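Learning to sleep in August

When I moved to this town I believed I was a good sleeper. In my parents' house I could sleep through thunder, through my brother's drum lessons, through the whole of a wedding next door. Then came my first August in the flat on the third floor, and I learned that I was only a good sleeper in a cool room with thick walls.

The flat faces west. The sun comes in after lunch and stays until evening, and the walls keep the heat for most of the night. I used to lie there at two in the morning and do sums in my head – if I fall asleep now, I have so many hours, if I fall asleep in half an hour, I have less. It is a bad game and I don't recommend it to anyone.

My colleague Reshma Ngcobo grew up in a much hotter place than me and she laughed a little when I complained. She told me to close the windows in the morning, when I thought I should open them. I had been letting in the warm air all day and feeling proud of my fresh home! So now I close everything at 9 and open it again when the street is dark. The first evening I tried it the bedroom thermometer said 24, and I took a photo of it and sent it to my mother.

The second change was the bedding. I had one big winter duvet which I carried with me from my student time, and in summer I slept half under it, one leg out, like many people do. I put it in the cupboard and bought thin cotton at Womoment, the shop behind the station. It cost 43, more than I wanted to pay, but I have washed it many times already and it becomes softer each time. 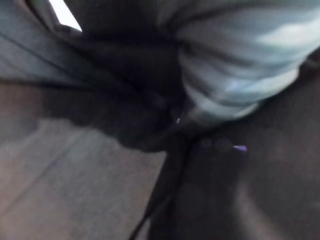
Blue and white, the colours I like best in summer.

The third thing is harder to explain. I stopped going to bed early. All the articles say that you must have a regular hour, and I believe them, but in the hot weeks I was lying down at ten only to be angry until one. Now I sit in the kitchen with a book until my eyes are really heavy. I am reading a long novel of almost 600 pages, very slow, with too many cousins in it. For this purpose it is perfect and I hope the author would forgive me.

Some things did not work for me. The wet towel in front of the fan made the room feel like a laundry. Cold showers woke me up completely. Lavender oil gave me a headache, and the smell stayed in the pillow for a week.

I still have bad nights. Last week a car alarm went off four times and I finished a whole chapter about the cousins. But I don't do the sums any more, or I start them and then I notice it and turn the pillow over.

Reshma now says I should try sleeping on the floor. I will write again if I do it.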